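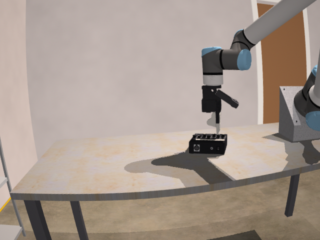

Simulierte Zelle: Der Greifer steht über dem schwarzen Gerät.

Regeln können richtig spannend sein! Wer Azlan Wibisono bei Trorkasel zuhört, glaubt das sofort. Vier Seiten umfasst sein Leitfaden für virtuelle Roboterzellen, entstanden aus dem Projekt Vultamano, und jede davon ist aus einem Streit am Bildschirm hervorgegangen. Regel eins: Erst wird die Zelle vermessen, dann der Arm bewegt. Sockel, Tisch, Regal, Bodenmarkierung – alles bekommt seinen Platz im Modell, auch wenn der Arm dort nie hinlangt. 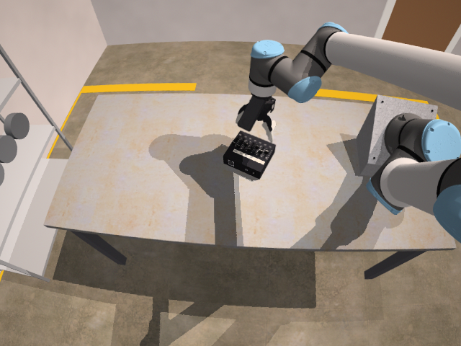 Regel zwei mag Wibisono besonders: Vor jedem Griff hält der Arm an, und zwar in einer Pose, die im Protokoll steht. »Da sieht man so viel«, schwärmt er. 76 Posen hat sein Team inzwischen durchgesprochen, drei davon flogen gleich wieder raus (zu nah an der Tischkante). Gespeichert wird jede Pose aus mehreren Blickwinkeln, mit denselben Lichteinstellungen, damit sich die Schatten vergleichen lassen.
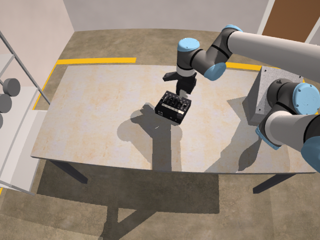
Blick von oben auf Tisch, Arm und gelbe Bodenmarkierungen.

Im Januar kommt Seite 5 dazu, dann geht es um die Übergabe an die echte Anlage.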